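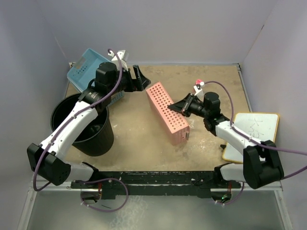

Los dos brazos del kit Velcombe, cada uno en su extremo del raíl.

Bueno, pues ya llevo desde febrero con el Velcombe y me lo habéis preguntado tanto que toca contarlo. Es el kit de 2 brazos de Sercombe, el que viene con raíl y con cámaras en las muñecas. Yo lo pedí sin extras y pagué 400 al mes de alquiler, con el soporte aparte (75 más, y eso sí que me dolió).

El montaje me llevó una tarde larga. El manual trae 174 páginas y la parte de calibración está fatal traducida, pero una vez arrancas… ¡qué gusto! 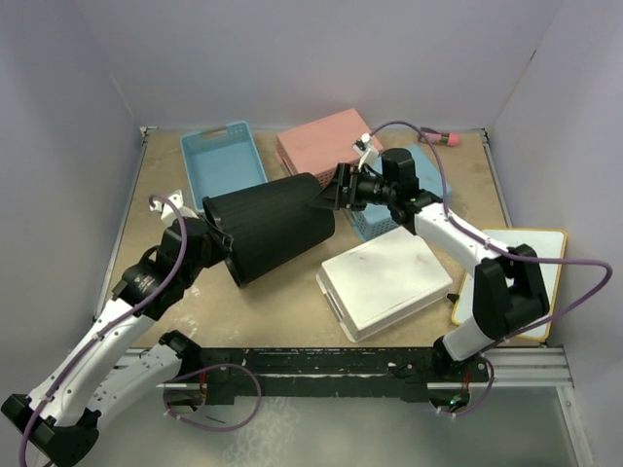 Club de Robótica Celtstead · Blog de socios

Lo que más me interesaba era mover cosas grandes entre los dos brazos. Con el cilindro negro, uno agarra por la boca ancha y el otro por el lado estrecho. Programarlo con Magbanua, el software que incluye, es bastante cómodo, aunque los menús parecen de otra década.

Con las cestas de plástico hay que afinar más, que la pared es finita y

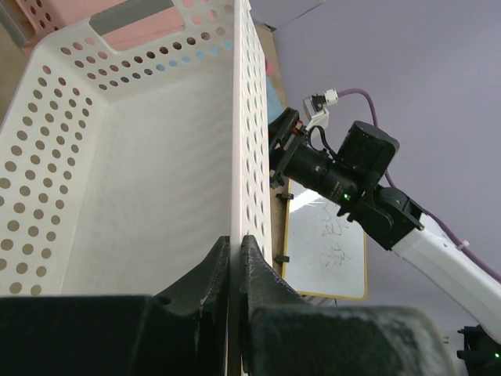 si entras torcido con la pinza, te toca repetir. Yo bajé la velocidad de cierre y mucho mejor. Ah, y los cables morados: dejadles holgura en las muñecas, que al principio los puse demasiado tirantes y el brazo se me paraba a medio giro.

Las pinzas cogen marcas enseguida, eso también os lo digo.

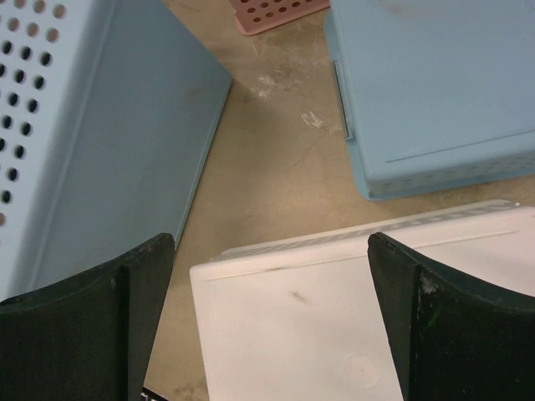
¿Lo renovaría?

Sí, pero sin el soporte. El 20 de abril me vence el contrato y ya he pedido precio para quedarme solo con el kit. Si alguien lo tiene comprado, que me escriba, porque quiero saber cuánto cobran por los dedos de recambio.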